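Capítulo 4
Separación en origen de residuos domésticos

4.1 Planteamiento

La recogida selectiva comienza en la vivienda, en el momento en que el usuario se desprende de un envase. Las decisiones tomadas en ese punto condicionan el rendimiento de las etapas posteriores: transporte, clasificación en planta y recuperación del material. Este capítulo estudia el cubo doméstico como primera unidad de almacenamiento y describe las fracciones que suelen mezclarse en él.

El ejercicio de referencia procede de Carretero, un conjunto residencial de 105 viviendas en el que se caracterizaron los residuos de cocina y baño durante el mes de abril. De las viviendas inscritas, 78 completaron el registro. Los datos se emplearán de nuevo en el capítulo 6, al dimensionar los contenedores comunitarios. 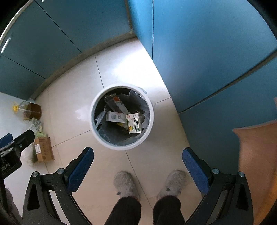

El envase ligero de cartón presenta una dificultad particular: ocupa mucho volumen en relación con su masa. Una caja alargada sin plegar deja huecos que no se aprovechan y obliga a retirar la bolsa antes de que alcance su carga útil. El plegado previo reduce el volumen aparente, aunque no modifica la masa recogida.

Conviene distinguir entre el cartón del estuche y los elementos que lo acompañan - envoltorios de plástico, etiquetas, prospectos -, que siguen circuitos diferentes. Los estuches de medicamentos se tratan aparte en el apartado 4.4, ya que su destino depende del sistema de recogida vigente en cada territorio.

4.2 Definiciones previas

Fracción: conjunto de residuos que comparten un mismo circuito de recogida.
Impropio: residuo depositado en una fracción que no le corresponde.
Densidad aparente: masa de residuo dividida por el volumen que ocupa en el recipiente, huecos incluidos.

Si un cubo contiene 600 g de residuos en un volumen de 12 litros, la densidad aparente es de 50 g por litro.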